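Griltik Student Manipulation Project - Spring Progress Report
Submitted to the Räsänen education grant, Flenville

The class has recorded 1,189 demonstrations with the hand-held grippers so far. Our target for April was 1,209, so we are slightly behind. Of the total, 552 have been checked and labeled. The rest are waiting on student time.

Sessions run on Thursday in the main hall, where the students share the floor with the desk teams. 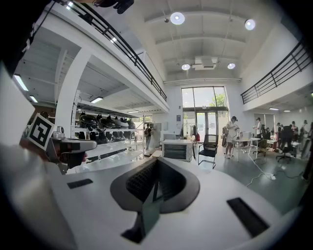 Your office asked in reply to our last report whether the students could get by with fewer sessions and spend more of the term on labeling. We discussed it with the class and will move one session in four to labeling, starting next month.

The kitchen tasks are the furthest along. The current set uses a toaster oven, a slice of bread and a toy eggplant on a marble-pattern table.

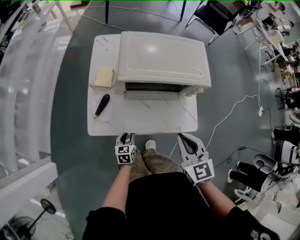 We plan to add two more tasks to this set before the Vosircombe student competition. The team entering it has written its own scoring sheet and is practicing with a limit of 60 seconds per attempt.

Spending is within budget. The one open item is spare finger pads - the supplier has quoted a price but no delivery date. We would like to move the unused travel money to cover them and ask for your approval.

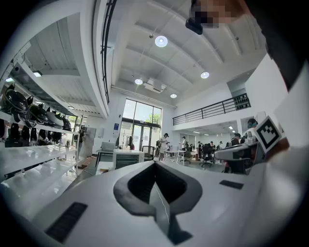
View over a hand-held gripper toward the shelves and glass doors.

The next report will include the competition results and the final labeling count.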